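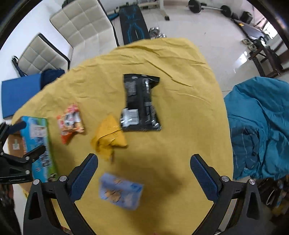 The gripper open over the snack table. The blue pads are the part everyone wanted to talk about.

I went to the Narari open day on Saturday expecting to be sold something, and for the first half hour I was. There was a talk, there was coffee, and there was a slide that said picking was a solved problem. I have maintained packing lines for 18 years and I have yet to meet a solved problem that needed a slide.

The tour got better once Remo Berchtold took over. He looks after the grippers, and he was willing to answer questions about the things that break. We spent most of our time at a round table with a yellow cloth on it and snack packets lying around, which is where the hand-held gripper gets used. You hold it, you pick things up with it, and the recordings go toward teaching the arm in the next building to do the same. The jaws are meant to match the ones on the arm. I asked how closely they match after a month of use. Berchtold said that was the right question and that he didn't love the answer.

The trouble is the pads. Each jaw has a dark blue textured pad on its inner face, and the texture wears down. According to Berchtold a set is good for 900 picks, after which it gets changed whether it looks worn or not. I asked who keeps the tally. A sheet of paper does, filled in by whoever is holding the tool. So the number is as good as the handwriting.

To be fair, the swap itself is sensibly thought out. He did one at a side bench while we watched. The old pad peels off, the face gets wiped with alcohol, and the new pad goes on against a small stop so it can't creep toward the tip. Then he closes the jaws on a strip of paper and pulls. If the paper slides out on one side and drags on the other, the pads aren't parallel and he starts again. It's a crude check and I liked it better than anything on the slides.

The screws interested me more. They are plain silver heads in the black frame, out in the open near the jaws, and you can get a driver on them without taking anything else apart. Whoever drew that has had to fix something at least once. Berchtold checks them every morning, and he has started putting a paint line across each head so he can see if one has turned. He had tried thread locker first but found he was opening the tool too often for it to be worth the cleanup.

Regula Prantl, who came over from Stenwood with me, wanted to know about thin packets. Their line runs small snack bags and those are miserable to grip: they're slick, they're half air, and the seam is never where you want it. The guide said thin packets were "well covered." Berchtold said they come up fine on cloth, because the fabric gives a little and the jaw gets under the edge. On a bare steel belt he has 84 good picks out of a hundred. Prantl wrote that down and underlined it. On our line that would be a person standing there all shift picking up the other 16, and we already have a person.

I also asked about dust. Crumbs and foil flakes get into the texture of the pads, and the grip goes off long before the pad does. The official instruction is to wipe them at the end of the day. Berchtold wipes them every 20 minutes when he is the one working, with a dry toothbrush he keeps in his shirt pocket. I asked whether the toothbrush was in the manual. It isn't. I suggested it should be, and Johanna Zwahlen, who was leading the group, said she would pass it on. We'll see.

Spare pads come in bags of ten pairs. No price was given out on the day, and I asked twice. Lead time was "normally short," which in my experience means they have never run out and don't know.

If you go to the next one, skip the talk and go straight to the round table. Bring a few of your own packets, the worst ones you have. They let Prantl try two of hers. One came up and one didn't, and Berchtold asked if he could keep the one that didn't.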